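Gestion du cycle de vie du matériel informatique
Séance 4 — Réemploi, reconditionnement, fin de vie
Notes de cours, Tassanee Kaewsai
Version du lundi 19 mars

Rappel de la séance précédente

Nous avons vu comment une organisation constitue son inventaire et pourquoi cet inventaire est presque toujours faux. Les écarts viennent des transferts entre services, des retours de prêt non enregistrés et des machines rangées dans une armoire en attendant une décision. Ce dernier cas est le point de départ de la séance. Un ordinateur stocké perd de la valeur chaque mois, et il la perd plus vite que dans les tableaux d'amortissement.

4.1 Vocabulaire

Réutilisation : le bien garde sa fonction et n'a pas acquis le statut de déchet. Un poste cédé à un autre service en l'état entre dans cette catégorie.

Préparation en vue de la réutilisation : le bien est devenu un déchet, puis il est contrôlé, nettoyé ou réparé pour servir de nouveau.

Reconditionnement : terme commercial. Il suppose des tests sur les fonctionnalités du bien et, s'il y a lieu, une ou plusieurs interventions pour les rétablir.

Recyclage : les matières sont récupérées et la fonction est perdue.

Attention dans les copies : « recyclé » et « reconditionné » ne sont pas interchangeables. L'erreur revient tous les ans. 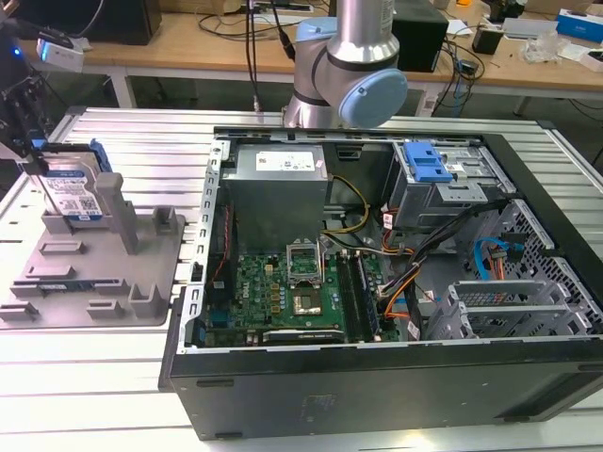 4.2 La hiérarchie et ses limites

Les textes européens placent la prévention en premier, puis la préparation en vue de la réutilisation, le recyclage, les autres formes de valorisation et enfin l'élimination. La hiérarchie est simple à énoncer. Son application dépend de trois questions que le gestionnaire de parc doit poser dans l'ordre.

Le bien a-t-il encore un utilisateur possible ? Un poste qui ne reçoit plus de mises à jour de sécurité peut fonctionner très bien et n'intéresser personne.

Quel est le coût de la remise en état, main-d'œuvre comprise ? Pour un poste fixe ordinaire, le temps passé pèse plus lourd que les pièces.

Qui porte le risque sur les données ? Nous y revenons en 4.4.

Il faut ajouter l'effet de substitution. Un appareil reconditionné n'évite un achat neuf que si l'acheteur aurait pris du neuf. Lorsque l'appareil vient en plus, le bénéfice environnemental se réduit — parfois il disparaît. On parle d'effet rebond. Les études de cas distribuées par les vendeurs l'ignorent souvent, pensez-y en les lisant.

4.3 Étude de cas : le parc de Nzioka

Nzioka est une société de gestion immobilière qui renouvelle 500 postes fixes. Trois offres de reprise lui ont été remises.

Burex propose un rachat global à prix unique, enlèvement compris, sans tri préalable. La société est payée rapidement et ne sait pas ce que deviennent les machines.

Brislow propose un tri après réception, avec un prix par catégorie d'état. Le paiement intervient dans un délai de 30 jours après le rapport de tri. Le montant final n'est donc pas connu à la signature.

Zurport ne rachète pas les postes complets. L'entreprise démonte, revend les pièces qui passent les tests et reverse une part des ventes, avec un relevé établi tous les 6 mois.

Kerubo Masanja, responsable des achats chez Nzioka, est venue présenter le dossier en décembre. Elle a insisté sur un point absent du cahier des charges initial : la société n'avait pas demandé de suivi par numéro de série. Deux des offres n'en prévoyaient aucun. Il a fallu relancer la consultation, ce qui a coûté 2 mois pendant lesquels les postes ont continué à se déprécier.
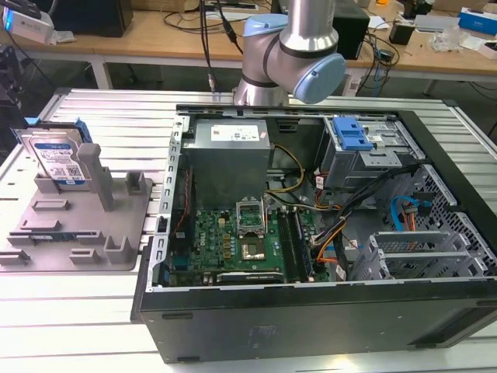
Pour la comparaison, ne vous arrêtez pas au prix affiché. Ramenez chaque offre à une valeur nette par poste, après déduction du transport, du stockage intermédiaire et du temps interne consacré à la préparation. Indiquez les hypothèses retenues. Un calcul juste sans hypothèses écrites ne vaut que la moitié des points.

Le calendrier compte aussi. Un rachat au forfait encaissé tout de suite peut dépasser un partage de recettes plus généreux mais étalé. Prenez le taux d'actualisation donné en séance 2 et appliquez-le aux trois offres.

4.4 Les données

L'effacement logiciel conserve le support et permet sa revente. La destruction physique le supprime. Entre les deux, le choix dépend de la sensibilité des informations et des engagements pris envers les clients. Formater un disque ne suffit pas : la table des fichiers est réécrite, le contenu reste en grande partie lisible.

Le contrat doit préciser au minimum la méthode employée, le lieu de l'opération, l'identité de l'opérateur et la forme du certificat. Le certificat est établi support par support. Un certificat par lot ne prouve rien le jour où un disque réapparaît sur un site de vente.

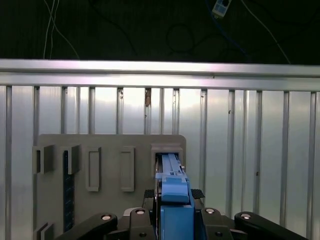

La démontabilité est le dernier critère de la séance. Elle se décide à la conception et l'acheteur peut l'inscrire dans son appel d'offres : fixations accessibles, outils courants, documentation fournie, pièces remplaçables séparément. Les éléments de plastique méritent la même attention que l'électronique. Une pièce longue et bleue comme celle de la photo, engagée dans un support gris à logement rectangulaire, se repère tout de suite par sa couleur, et un code couleur constant fait gagner du temps à qui démonte en série. Une pièce collée ou soudée au châssis fait perdre ce temps plusieurs fois. Dans la grille d'évaluation, ce critère reçoit rarement une pondération élevée, faute de données sur les durées de démontage.

4.5 Travail à rendre

Rédigez une note de deux pages adressée à la direction de Nzioka. Elle recommande une offre, ou une combinaison d'offres — c'est permis, à condition de dire comment le parc serait réparti. Joignez le tableau de calcul en annexe. Les clauses relatives aux données doivent être rédigées en toutes lettres, telles qu'elles figureraient au contrat.

Lecture pour la prochaine séance : le chapitre du polycopié sur la responsabilité élargie du producteur, sauf la partie historique.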